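4.2 Fehlgriffe bei verdeckten Kleinobjekten

Im Teilversuch Clastholm brach die Steuerung 9 von 20 Greifvorgängen vorzeitig ab. Die Auswertung durch Gallagher und Hoarau führt die Abbrüche auf eine fehlerhafte Tiefenschätzung zurück, sobald Handgelenk und Greifer das Zielobjekt gegenüber der Szenenkamera verdecken. Der Regler interpretierte den Sprung im Schätzwert als Kollision und löste den Schutzhalt aus — auch dann, wenn kein Kontakt vorlag. Abbildung 3 zeigt den simulierten Arbeitsplatz mit der Marmorarbeitsplatte.

Wir verwenden Cookies, um unser Angebot zu verbessern. Einstellungen ändern | Alle akzeptieren 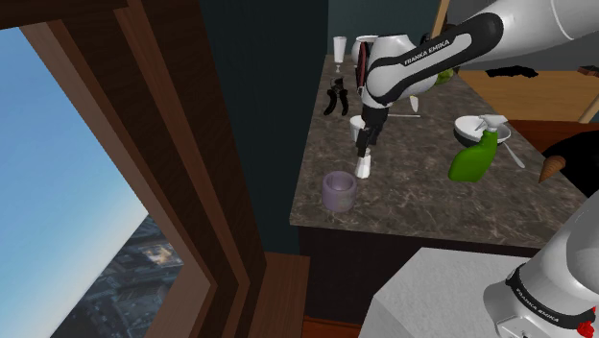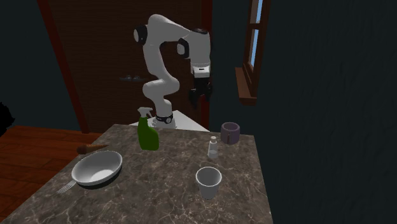

Abbildung 3: Simulierter Arbeitsplatz. Oben: Greifer an einem kleinen weißen Objekt. Unten: geöffneter Greifer über der Arbeitsplatte, ohne Kontakt.

4.3 Gegenmaßnahmen

Der Schutzhalt wurde an eine zweite Bedingung geknüpft: Neben dem Tiefensprung muss das geschätzte externe Moment den Schwellenwert über 14 Regelzyklen überschreiten. Für das Verfahren nach Bulto blieben danach 2 Abbrüche bestehen, beide bei niedrigen Objekten. Eine Übertragung auf die reale Anlage wird bis zum Abschluss der Sicherheitsbewertung nicht empfohlen.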